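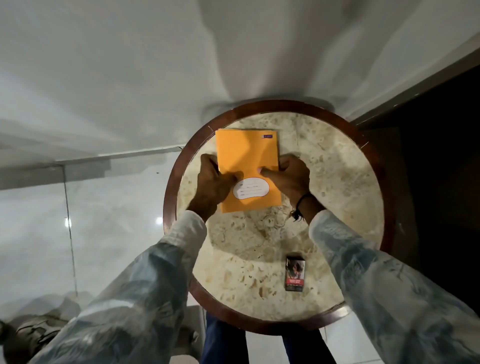
I took the early train out to Prusow for the story fair and was in line at the old school building by nine, with a roll in one hand and my ticket in the other. What a day! If you write short fiction, or only mean to, put this one on your list for next June.

The fair is spread over two floors. Downstairs are the small presses, 42 of them this time, and I lost most of the morning there. Ivard had a long table of family stories, thin paperbacks you can finish on a bus ride, and I bought four (then went back for a fifth). The woman at the Stukon table let me read the first page of anything I liked, standing up, for as long as I wanted. I read the opening of a story about two sisters who share a winter coat and had to go blow my nose.

Upstairs was the reading room. Each writer gets seven minutes and a bell. Some raced, some stopped halfway through a sentence, and one man read a piece about his daughter's first day at a new school so quietly that we all leaned forward in our chairs — I still think about the ending.

After lunch I had a seat in the Akanda workshop, which takes 24 people and fills up fast. We wrote a quarrel between a parent and a child without letting either of them say what it was about. Mine was clumsy, but I got one good line out of it and I'm keeping it.

A few practical things. The soup is better than the sandwiches. Bring cash for the smaller tables. The upstairs windows face west and the room gets very warm by three, so sit near the door. The last train back is at 6:40 and I nearly missed it, reading on the platform.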